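把责任交给人，也要把判断交给人

不少机构在推行授权管理时，习惯先修订制度文本，再组织宣讲，最后以签字确认作为完成标志。Giltudico去年的内部调查收回有效问卷3,068份，多数员工表示了解自身职责，却说不清遇到例外情形时可以自行决定到哪一步。职责写得详尽，权限写得含糊，这是当前团队管理中较为普遍的缺陷。
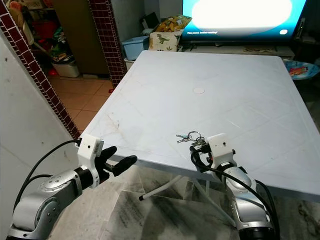

授权的难点在于交接之后的克制。管理者将一项工作托付下属，又在每个环节要求请示，下属所得到的仍是执行任务。交权好比交钥匙：一串钥匙放在白色折叠桌上，谁可以取用、取用后对何事负责，应当事先讲明。若取用之后仍须逐次报批，这种交付便失去了意义。

Stundard公司曾在200人规模的业务部门试行分级决策，将日常事项划为4个等级，前两级由经办人员自行处理，事后备案。负责该项工作的Mostafa Benmoussa在总结中指出，试行初期最大的阻力来自中层，部分主管担心失去对进度的掌握，因而私下恢复了口头请示。该公司随后调整了主管的考核办法，情况方有改观。
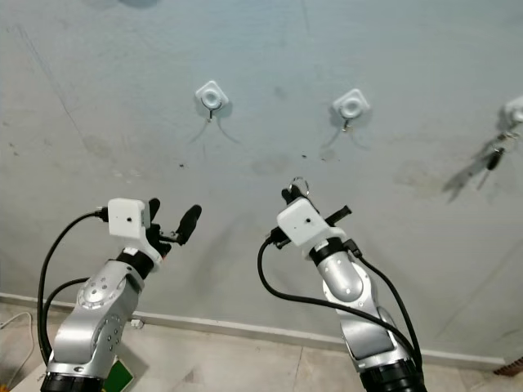 图二：墙面上的三枚白色粘贴挂钩

笔者认为，考核办法的调整应当先于授权，至少应当同步进行。主管若仍须为下属的每一处细小偏差承担全部后果，要求其放手便有失公允。 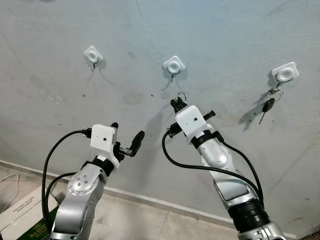 信息的归置同样影响授权成效。员工有权决定，却不知依据存于何处，最终仍会回到上级门前。三枚挂钩并列墙上，钥匙挂在右侧一枚，来人一望便知；机构内部的决策依据、备案记录和联系人，也应有这样固定而公开的位置。Wubshet项目组将8类常用依据集中存放，并规定由专人于每年8月复核，做法简便，值得借鉴。

至于授权范围应否随人员资历逐步扩大，各方意见尚不一致。笔者倾向于以事项风险为准，资历仅作参考。

2023年7月5日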